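Nornon Touch Footy Ball, size 4: a season with it

I play in a mixed touch league on Thursday nights and I'm the one who brings the ball, so I care about this more than a grown adult should. The Nornon replaced my old Covero in February and I love it! The grip is the big thing. Those little raised dots run right up to the seams, and on a dewy field I can still throw a long cut-out pass to the wing without it squirting off sideways.

It comes a bit hard out of the box. Give it 2 weeks of passing in the yard before you take it to a game, and let a little air out if your hands are cold. Mine has lasted 11 games plus practice and the printing is only now starting to rub off at one end. 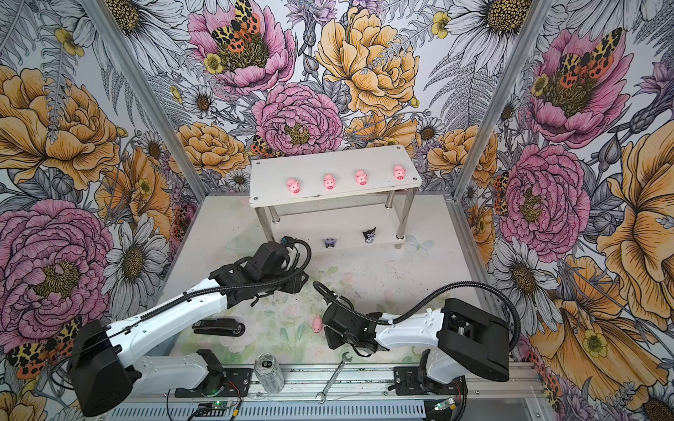

Badidis wrote in to disagree about the bounce, which felt too lively on turf for that league, and went back to a Covero for indoor games. Fair enough, I've only had ours on grass. For grubber kicks I like the extra hop (our fullback doesn't, but she has to chase them).

Air retention is great. I top it up every third week or so with a cheap hand pump. The valve sits flush and hasn't leaked yet, which I couldn't say for the last two balls I owned. I paid $32 and I'd buy another tomorrow. Next I want to try the size 5 with the same cover.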